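The window I kept putting off

Every April I get the urge to open everything up and let the apartment breathe, and every April I get as far as the kitchen drawers and lose interest. This year I started at the other end, with the glass. The bedroom window had reached the stage where the morning light came in looking tired, and I had begun keeping the curtain across it at breakfast time so I wouldn't have to look at the smears.

I should say that I come from a family with strong opinions on windows. My grandmother did hers with vinegar and newspaper and would not hear of anything else. My mother bought a blue spray from Lunde's, the hardware shop at the bottom of our hill, and the two of them didn't discuss the subject at the table. I've tried both, and a good many things in between, including a squeegee that left a neat gray line down the middle of every pane I own (I still have it, I can't think why).

What I use now is very plain. I fill a 500 ml bottle with water, add a small splash of vinegar and one drop of dish soap, and I do mean one. I poured it with a generous hand the first time and spent the evening chasing foam. Then I need two cloths, one for washing and one kept dry for the polishing. Mine are microfiber, from a pack of 24 that I bought at Murari and thought I would never get through. They have since gone off to the car, the bathroom, my sister's house and goodness knows where else.

The frame comes first, and I never used to bother with that. City dust sits in the corners, and if you start with the glass you only drag it all across afterward. So I run an old toothbrush along the edges, wipe that up, and leave the pane until last. I pull the curtain well over to the side too, after the year I cleaned half the window with the hem of it. Washing takes hardly any time. The polishing is the slow bit, and I fold the cloth into a pad so there's always a clean side to turn to, and lean in with my other hand on the glass. 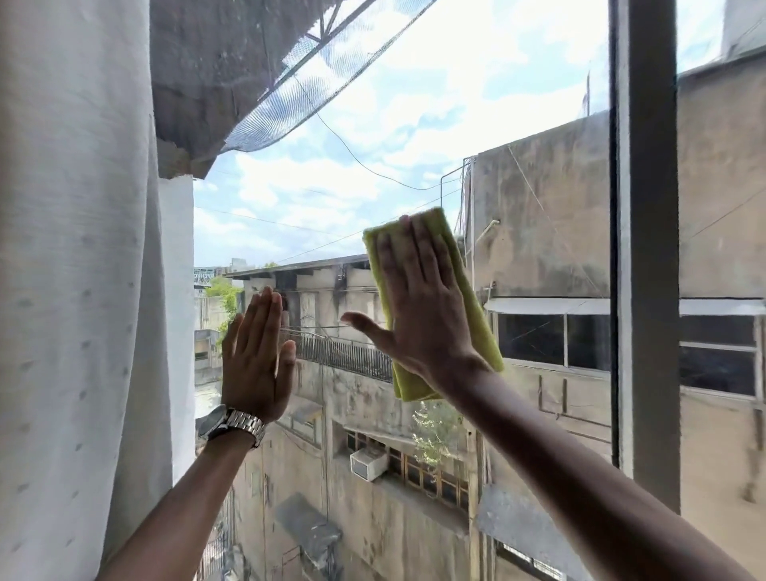
Aslak Sæther wrote to me after my last cleaning post to say that I should leave windows alone until the sun has gone off them, as the water dries too fast and you end up polishing streaks into the glass. He does his at seven in the evening with the radio on, and he thinks the vinegar is a waste of good vinegar.

Well, Aslak, I'm keeping the vinegar, but I'll give you the sun. I had been doing mine right after lunch for years and blaming the cloths! Next time I'll wait for evening and see whether I can tell the difference.

The whole job took me 20 minutes, plus a cup of tea that went on a good deal longer, with the chair turned toward the rooftops and the sky. The curtain is next. It wants a cool wash and no spinning, and I'll have to find the little hooks again, which I put somewhere safe on Friday.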